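首页 > 关于我们

关于 Clanenon

Clanenon 从事天然石材卫浴制品的设计、加工与安装配套，主要产品为台盆、整体台面、淋浴底盘和墙面挂板，材质以大理石为主，兼做石灰石与花岗岩。公司成立30年，总部与主加工厂设在 Nermont，荒料堆场、大板车间、异形车间和成品库位于同一厂区，由一条内部运输道连接。

公司早期承接建筑石材的来料切割，没有自己的产品。卫浴业务起步于酒店改造工程中的洗手台订单，当时的台面与台盆由不同供应商分别提供，现场拼装后接缝处渗水返工较多。我们由此开始将台面与盆体在厂内一并加工、一并试水，再整体出货。此后建筑板材业务逐步缩减，目前只保留与卫浴空间配套的墙地面部分。

主要业务

台盆：分台上盆、台下盆、一体盆和落地柱盆四类。一体盆由整块荒料掏挖成型，盆底最薄处按图纸标注控制，排水坡度在粗加工阶段即已成型，后续打磨不再改变坡向。台下盆与台面的结合面留有胶槽，深度与所选结构胶匹配。

台面：提供标准规格与非标定制。单块台面长度受大板尺寸限制，超长台面采用拼接方案，拼缝位置在深化图中标出，由客户签字确认后下料。有纹理连续要求的项目，拼缝两侧取自同一块大板的相邻位置。

淋浴底盘：表面可选酸洗、火烧、细哑光或开槽处理。开槽底盘的槽向指向地漏，边缘倒圆角。大理石底盘不建议使用高光抛光面。

墙面挂板：干挂与湿贴均可供货。湿贴用板出厂前做六面防护，背面防护剂与胶粘剂的相容性须经小样试验确认。

Ullinov 系列

Ullinov 是公司自行开发的标准台盆系列，用于需要缩短交期的住宅和小型商业项目。该系列统一了下水口口径、溢水孔位置和台盆外沿高度，同系列各型号可共用同一套安装支架和同一份开孔模板。盆型包括圆形、椭圆形、矩形圆角和窄边壁挂式。

Ullinov 系列常备库存以浅色大理石为主。深色石材因批次间色差较大，只按项目整批排产，不接受零星补货。已安装项目如需补件，请提供出货单上的批次号，我们按留样比对后答复能否匹配。

材料来源与选料

荒料进厂后先在堆场静置，观察表面裂隙走向，再由选料人员作标记。标记内容包括主裂隙、色线、杂质团和建议锯切方向。不适合做盆体的荒料转为板材用料，不适合做板材的部分用于小规格踢脚和门槛石。

大理石的主要成分为碳酸盐矿物，对酸敏感，吸水率因品种而异。我们对每个品种建立材料卡，记录体积密度、吸水率、压缩强度、弯曲强度和耐磨性。材料卡数据来自送检报告，荒料更换矿口时重新送检。同一商品名在不同矿口的性能可能有明显差别，报价单上因此同时注明商品名与矿口编号。

背网和树脂补强用于裂隙较多的品种。是否做过补强在材料卡和报价单中均有注明。部分客户要求不使用补强板，这类订单的选材范围会收窄，交期另行商定。

加工流程

深化与确认。收到图纸或现场尺寸后，技术部出具加工图，内容包括外形尺寸、开孔、倒角、拼缝、见光面和防护要求。加工图未经书面确认不下料。确认后的变更按变更单处理，已下料部分的费用单列。

锯切与粗加工。荒料经大锯开成毛板或毛坯。盆体毛坯先加工基准面，后续工序均以该基准面定位。掏挖分层进行，每层之后检查内壁是否出现新的裂隙。发现贯穿裂隙的毛坯即行报废，不作修补出货。

成型与打磨。盆内曲面由机加工留出余量，最后由手工完成。手工打磨从粗号磨片逐级换至细号，不得跳号。哑光面与亮光面的差别取决于终止号数及是否上抛光剂，同一项目中各件的终止号数记录在随工单上。

试水与静置。所有盆体做满水试验和排水试验。满水试验检查盆壁外侧有无湿痕，排水试验检查盆底有无积水。试水后自然干燥，含水率降到规定值以下才进入防护工序。

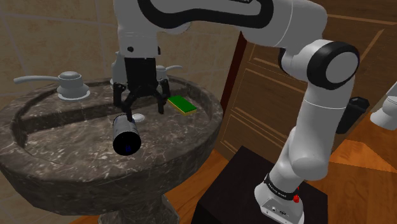 大理石洗手盆，效果图

防护。我们使用渗透型防护剂，涂布两遍，两遍之间的间隔按产品说明执行。渗透型防护剂不在表面成膜，对石材光泽和颜色影响较小，但不能阻止酸性液体对大理石表面的腐蚀。这一点在每份使用说明的首页都有注明。需要加深颜色的客户可选增色型防护剂，选用前须签认小样。

包装与出货。盆体内外垫泡沫，装入木箱，箱内以木方固定，石材与木方之间不直接接触。箱外标注重心位置、起吊点和朝上方向。拼接台面按安装顺序编号装箱，编号与排版图一致。

质量控制

公司的检验分为进料、过程和出厂三段。进料检验核对荒料编号、尺寸和标记；过程检验设在粗加工后和打磨后；出厂检验逐件进行，抽检比例为100%。检验项目包括外形尺寸、平面度、孔位、下水口配合、表面缺陷和色差。

色差检验在固定光源下进行，以签认样板为基准。天然石材的纹理和颜色不可能完全一致，签认样板一般成组提供，给出可接受范围的浅端和深端。只看单块小样签认的订单，我们会要求补签范围样。

下水口配合检验使用与客户所选五金同规格的落水件实装。客户自备五金的，请在下料前寄送实物或提供完整尺寸图。仅有产品照片的，不作为加工依据。

不合格品分为返工、降级和报废三种处置。降级品不以原规格出货，去除品名后进入厂区内的余料库，供小件加工使用。

厂区与设备

Nermont 厂区的大板车间配有砂锯、连续磨抛线和桥切机，异形车间配有数控加工中心、绳锯和手工打磨工位。手工打磨工位为湿法作业，地面设回水沟，污水进入沉淀池，经絮凝和压滤后回用。压滤产生的石粉泥饼由建材厂收走，用作填料。

厂内设有一间样板室，陈列 Ullinov 系列各型号及常用石材的大尺寸样板。样板按表面处理方式分组，同一石材的亮光、哑光、酸洗面并排放置，便于比较。样板室旁的档案架存放项目留样，目前在册留样1,439件，按批次号排列。留样在项目交付后继续保存，保存期限写入合同。

技术合作

与 Nägeli 的合作始于一批石灰石台盆的防护问题。石灰石孔隙较多，常规涂布量下防护剂渗透深度不均，盆底边缘易留水印。双方在 Nermont 做了多组对比试样，变量包括涂布量、涂布遍数和石材初始含水率。试验结论已写入我们的作业文件，含水率控制点即来自这批试验。

目前双方仍在进行的工作是台面拼缝胶的耐黄变比较。试样分别置于室内、窗边和浴室环境，按月拍照并测色。试验未结束前，浅色石材的拼缝胶仍按现行清单选用。

项目服务

工程项目由项目组对接，项目组包括深化、生产计划和现场技术三个岗位。常规服务内容如下：

现场复尺。墙体饰面基层完成后进行。基层未完成时的复尺数据仅供报价，不用于下料。

排版。对纹理有要求的项目，大板拍照后在图上排版，经设计方确认后切割。大板照片的颜色受拍摄条件影响，排版图只用于确认纹理走向，颜色以签认样板为准。

安装指导。公司不直接承担现场土建与水电施工。安装单位首次使用我公司产品时，可申请现场指导。指导内容包括支架定位、调平、打胶和试水。一体盆重量较大，支架须固定在承重墙体或预埋钢架上，轻质隔墙须另做加固。

维修。表面轻微腐蚀和划痕可在现场重新打磨。崩边视尺寸采用补胶或更换。维修前请提供照片、批次号以及所用清洁剂的名称。

零售客户可通过经销商订购 Ullinov 系列及标准台面。经销商负责量尺，量尺单由我公司技术部复核。经销商无权更改加工图中的结构尺寸。

使用与保养说明摘要

日常清洁使用清水或中性清洁剂，软布擦干。不得使用洁厕剂、除垢剂、柠檬酸、醋及含氯漂白剂。水垢较重的地区宜在每次使用后擦干盆内，尤其是下水口周围。

染发剂、碘酒、咖啡、有色洗护用品滴落后应及时清除。已渗入的有色污渍可用吸附型敷剂处理，处理后该部位须补做防护。

防护层的有效期与使用频率和清洁方式有关。简易判断方法是在干燥表面滴少量清水，若水迹处颜色很快变深，即需重新防护。重新防护前表面应彻底干燥。

盆内避免骤冷骤热。不要在盆沿上坐立或放置重物。

常见问题

大理石台盆是否会渗水？
试水合格并做过防护的盆体在正常使用下不会渗漏。长期积水可能使局部颜色变深，干燥后一般可恢复。

能否按照片定制？
照片可用于说明造型意向。加工仍需尺寸图，技术部可代为绘制，绘图费在下单后抵扣。

样品是否收费？
小规格石样免费，运费由申请方承担。范围样和带边型的样块按成本收取，工程订单成立后退还。

报价有效期多长？
报价单自出具起7天内有效。超过期限的，大板库存须重新核对。

能否只加工不供料？
可以。来料须先经进料检验，石材自身裂隙造成的损失由供料方承担，加工前双方签认裂隙记录。

招聘

异形车间长期招收手工打磨学徒。学徒期内先学平面和直边，再学外圆，最后学盆内曲面，每一阶段以实件考核。技术部招收深化绘图员，要求能独立完成石材加工图，了解卫浴五金的安装尺寸。应聘者请将简历和图纸作品寄至厂区人事窗口，图纸作品不退回。

参观与联系

样板室对设计单位和工程客户开放，须提前预约。每年5月车间设备集中检修，期间样板室照常接待，车间不安排参观。进入车间须穿防滑鞋，佩戴护目镜和耳塞，由接待人员陪同。

工程询价请附平面图、立面图、五金型号和到货地点。资料齐全的询价由项目组直接报价；资料不全的先出估价，估价不作为合同依据。

产品资料、材料卡及开孔模板可在“下载”栏目获取。模板打印后请核对图上的比例尺，打印缩放不正确的模板不得用于开孔。

产品资料 | 工程案例 | 下载 | 经销商查询 | 联系我们

Clanenon 保留修改产品规格的权利，具体以签认的加工图为准。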